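Contact paper on a rental countertop - worth it or am I kidding myself?

Started by larkereck_dela in Renters & Small Fixes

larkereck_dela wrote:
Hi all, long-time reader, first time starting a thread. We moved into our place in November and the kitchen counters are a sort of mustard yellow laminate with a burn mark by the stove the size of a saucer. The landlord says I can do whatever I like as long as it comes off again. I have 22 square feet to cover and I keep going back and forth on marble contact paper. My sister says it'll look like a dollhouse. My husband says he doesn't care as long as he can still find the toaster (very helpful, thank you, dear).

Has anyone lived with it for more than a few months? And which color? I was dead set on gray and white and now I keep looking at the rusty orange veined ones.

funmi_o wrote:
Do it!! I've had mine down for 2 years and I still like it. Clean with dish soap and then again with rubbing alcohol, let it dry overnight, and go slow. I did the whole kitchen in one evening with a podcast on and only swore at the corner by the sink.

As for color, the warm ones hide coffee and tea so much better than plain white. Mine is white with tan and I can go a whole day without wiping it (I don't, Mom, if you're reading).
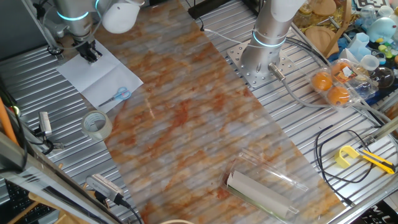
One thing I'd tell anybody is to cut your pieces a good inch too long and trim once they're stuck down. I measured my first piece exactly, it went on a tiny bit crooked, and by the far end I had a sliver of old counter winking at me. Also get a felt-edged squeegee. A credit card works but it scratches the glossy kinds.

old_bassey wrote:
I'm going to be the grump. I've managed rentals for a long time and I've peeled this stuff off more counters than I care to remember. It's fine for the first year. Then the water gets in at the sink seam, the edge curls, crumbs go under, and you have a science project. And "removable" depends a lot on how warm that kitchen gets. I had one unit where the glue stayed behind on every inch of it and we spent $470 getting the counter right again. That came out of the tenant's deposit.

If you want a nicer counter, save up and ask your landlord to split the cost of a real one.

funmi_o wrote:
Well sure, if you leave it for ten years! Mine lifts fine. I pulled up a corner last spring to check and there was nothing a little cooking oil wouldn't take off. And not everybody has a landlord who splits things, Mr. Bassey.

old_bassey wrote:
A corner isn't a counter. Get back to me when you move out.

osaze_fixes wrote:
You're both kind of right? I've used it on shelves, a dresser and one bathroom vanity. The shelves and dresser are still perfect. The vanity lasted eight months. Water is the whole story. If you run a thin bead of clear silicone along the sink edge it helps a ton, and that peels off too.

Also, whatever is underneath will show. Any ridge, any crumb, any old drip of paint. The thin rolls are the worst for it. Fill the burn mark first, Dela, and sand it flat, or you'll have a marble saucer.

larkereck_dela wrote:
Ha, a marble saucer is exactly what I was afraid of. OK, so filler first. What kind? And is the thicker paper that much better? The Gratell roll at my hardware store is the thick one and it would be almost $149 for everything, which made me put it right back on the shelf. The thin one is a third of that.

osaze_fixes wrote:
Any two-part filler, let it cure all the way. I'd buy the thick one for the counter by the sink and the thin one for everywhere else, IF the pattern matches. Check them side by side in the store because the whites can be really different. And buy it all in one trip - I went back for one more roll once and the new one was pinker.

seun_iyamu wrote:
Popping in to say don't put hot pans on it. I know, I know. But I did it in the first week, one second while I grabbed a potholder, and I got a shiny bubble shaped like Florida. Use trivets everywhere.

And I vote for the orange! With mustard cabinets gray looks so cold. (Are the cabinets mustard too or only the counter?)

larkereck_dela wrote:
Cabinets are white, thank goodness. You've all talked me into the orange, I think. I'm going to do the little counter next to the fridge first and see how it behaves before I commit to the sink side. Mr. Bassey, I promise to report back even if you win.

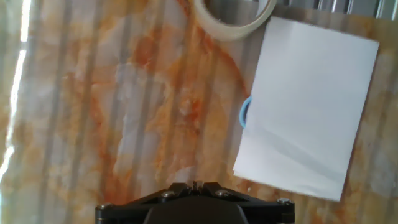 Update from larkereck_dela: the fridge side is done

Took me all afternoon. I filled and sanded, cleaned twice like Funmi said, and left the extra inch. There are two bubbles near the back that I pricked with a pin and they went down, mostly. The seam is under the bread box where it will stay forever. My sister came over and said it was "less dollhouse than expected," so I'm taking that.

Sink side will have to wait until I've bought silicone. Does it matter if it's the bathroom kind?

old_bassey wrote:
Bathroom kind is what you want, it has the mildew stuff in it. Give it a full day before you run the tap. And keep the receipt for the landlord.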